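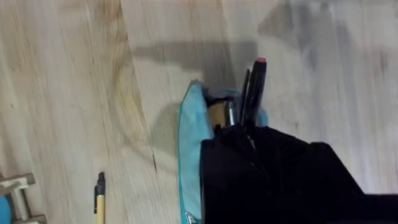 Mudus: pick-from-pouch recordings

Hello, and thanks for stopping by! Mudus is the data half of my home arm build (the arm itself is called Jastano, and its drawings live in their own folder). It covers one chore, taking pens and pencils out of a soft pencil pouch on a wooden tabletop, which I picked because my desk is always a mess and because fabric gives way in ways a rigid cup never does.

What you get

There are 11 recordings, all from the wrist camera, each in its own folder with joint positions and a short notes file. Recordings 2 and 3 have a late camera start, so please line them up by the timestamps in the notes.

Known quirks

The gripper housing hides a good part of the view once it gets close to the pouch, and a shadow also falls across the wood. I tried cropping, didn't like it, and left everything as recorded.

Setup

Run the Mersha loader on the top folder and give it a minute, it's slow on older laptops (mine included).

Thanks

Pylyp Sydorenko reprinted the finger mounts for me in September, on the shared printer at Tadosetti, and wouldn't even take money for the filament!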